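**Week 6 handout: the quire, the prick and the ruled line**

Bring this sheet to the reading room along with a pencil, a soft ruler and the collation worksheet from last time. We'll spend the whole session on things most readers look straight past: folds, holes and faint lines. I love this part of the course. You can learn a great deal about how a book was made before reading a word of it, and your Latin doesn't have to be any good.

Our main manuscript is Skikovholm MS 3558, a gradual of 109 parchment leaves ruled for 19 lines of text (the pages with music are ruled differently, see section 4). We'll compare it with the Enmont Homilies, a bigger and plainer book with 35 lines to the page.

## 1. Some words you need

- **Bifolium** – one sheet folded once, making two leaves and four pages.
- **Quire** (or gathering) – a group of bifolia nested inside each other and sewn through the fold.
- **Conjoint** – two leaves that are halves of the same bifolium.
- **Singleton** – a leaf with no other half. Often you'll see a narrow stub on the far side of the sewing.
- **Recto / verso** – the front and back of a leaf. We write 12r and 12v.
- **Catchword** – the first word or words of the next quire, written at the foot of the last verso of this one.
- **Quire signature** – a number or letter marking the order of the quires.

The most common quire in the Latin West is four bifolia, giving eight leaves. In a regular quire of eight, the numbers of two conjoint leaves always add up to nine: 1 and 8, 2 and 7, 3 and 6, 4 and 5. The sewing thread shows in the gutter between 4 and 5. Find the thread and you've found the middle!

## 2. Hair side, flesh side

Parchment has two sides and they don't look or feel quite alike. The hair side tends to be yellower, and on many skins you can pick out tiny follicle marks, usually in patches near the edges. The flesh side tends to be whiter and smoother. On well-finished skins the difference can be very slight, so tilt the page toward the window and take your time.

Continental makers generally arranged their sheets so that like faces like. If the quire starts with hair on 1r, then 1v and 2r are both flesh, 2v and 3r are both hair, and so on through to 8v, which is hair again. Every opening matches. This is often called Gregory's Rule, after the scholar who described it in the nineteenth century.

Early Insular scribes often did it another way, with all the hair sides facing outward, so that hair faces flesh at most openings inside the quire. When you meet an opening that doesn't match, then, ask two questions. Was the book made in that other tradition? If the rest of the book follows the rule, has a leaf gone missing here?

A mismatch can't tell you how many leaves are lost. Two leaves lost together from the same spot will leave the pattern looking fine. Always check against the text.

## 3. Pricking

Before ruling, somebody had to mark where the lines would go. They did this by pricking small holes or slits down the margin, with an awl or the point of a knife, often through several sheets stacked together. The holes get a little smaller as the point goes down through the stack, and with a good light you can sometimes work out which sheet was on top.

Look for these things:

1. **Where the holes are.** Outer margin only is the usual pattern for much of the continent. Holes in both inner and outer margins are typical of early Insular work, and they turn up again in England in the twelfth century.
2. **The shape.** Round holes, slits and little triangles all occur. Note a change of shape from quire to quire, it may mean a change of tool or a change of hands.
3. **Extra holes.** Top and bottom margins carry prickings for the vertical bounding lines. A doubled hole beside one of the horizontal prickings might be a guide to help the person with the ruler keep their place.
4. **Nothing at all.** Very often the prickings were cut off when a later binder trimmed the edges. Absence in a trimmed book proves nothing.

In MS 3558 the outer prickings survive in quires 2 to 6 and have been trimmed away almost everywhere else. That alone is interesting – the early quires must have sat slightly differently in the binder's press, or the sheets were a touch narrower to begin with. I go back and forth on this one and would be glad of opinions.
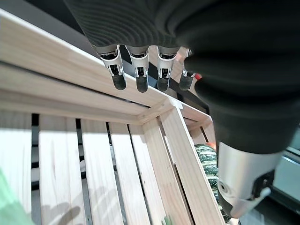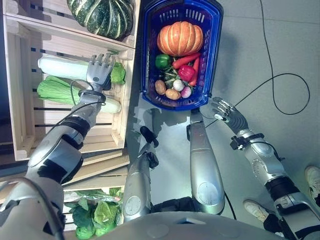
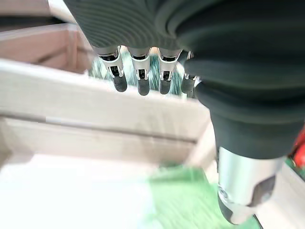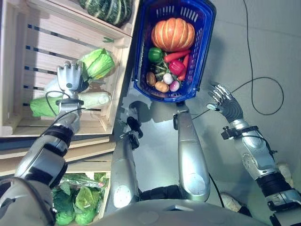
*Page last changed: November 15, 2023*

## 4. Ruling

Three methods, which overlap in date much more than the textbooks suggest:

**Hard point (drypoint).** A blunt stylus pressed into the skin leaves a furrow on one side and a ridge on the other. Normal up to the twelfth century. If you see ridges on both pages of one opening and furrows on both pages of the next, you can start working out which way the sheets were lying when they were ruled. Raking light makes this wonderfully clear.

**Plummet (lead).** A gray or brownish line, a lot like pencil. It spreads from the late eleventh century onward. Each side has to be ruled separately, because the line doesn't show through.

**Ink.** More and more common from the thirteenth century. In fancier late books the ruling is pink, red or violet and is clearly meant to be seen.

You'll be describing the ruling pattern too. Record the number of horizontal lines, the number of columns, the vertical bounding lines (single or double), and whether any horizontals run right across into the margins. "Top two and bottom two lines through" is a perfectly good note.

One more thing to check is where the first line of writing sits. In earlier books it is usually written above the top ruled line. During the first half of the thirteenth century, scribes in England and France moved toward starting below it, so that the text hangs inside the ruled box. The shift makes a handy rough dating tool for those regions. Treat it as a nudge, and be careful with books from elsewhere.

In the Enmont Homilies the writing starts above the top line throughout, with drypoint ruling. In MS 3558 it starts below, with plummet. Compare the two side by side before you write anything down about either.

For music pages, count staves and the text lines under them separately. The staves in MS 3558 are red and four-lined, and they ignore the underlying plummet ruling on several pages in quire 9. Look for plummet lines peeking out between the staves on 67r. My guess is that these sheets were ruled for plain text and then turned over to music when the plan for the book changed.

## 5. Writing a collation

A collation formula squeezes the whole structure of the book into one line. The one for MS 3558 is:

> 1–13⁸, 14⁶ (lacks 6)

Read it as: quires 1 to 13 have eight leaves each, and quire 14 was a quire of six that has lost its sixth leaf. Check the sum every time. Thirteen eights are 104, plus five leaves left in the last quire, and we arrive at the right total. If your sum and the foliation disagree, look first for a number skipped or used twice by whoever foliated the book.

Because the first thirteen quires are regular, you can find where any of them begins: multiply the quire number by eight and subtract seven. Quire 5 begins on folio 33 and ends on folio 40, so its catchword should be at the foot of 40v. It is, tucked close to the gutter, and it matches the opening word of 41r.

The sixth leaf of quire 14 survives only as a stub, conjoint with folio 105. The text ends neatly on 109v. A blank end leaf was useful parchment, and cutting it out for another job was common practice. We should say "probably blank" in our description and leave it there.

## 6. For the session

Work in pairs, one person handling and one writing, and swap halfway.

- Choose any two neighboring quires in MS 3558 between 2 and 6.
- Draw the quire diagrams, nested V shapes, with the folio numbers at the tips.
- Mark H or F on every side. Put a question mark where you can't tell. I'd much prefer a question mark to a guess.
- Describe the prickings: place, shape, any oddities.
- Describe the ruling in one sentence.
- Check catchwords against the next leaf.

Handle the book on the foam wedges, with clean dry hands, and never press an opening flat to see the thread. If the gutter is too tight, write "sewing not visible" and move on.

## 7. Reading and follow-up

The Ibarra packet has the set reading on ruling patterns, plus the glossary with drawings. Read the first half for next week. The Sindell leaves, a box of loose fragments from several books, will be out on the side table at the following session. They're scrappy, trimmed and stained, and they have the best drypoint ruling we own.

Worksheets go in the folder by the end of next week's class. Keep a copy of your quire diagrams, as you'll need them again in March for the binding session.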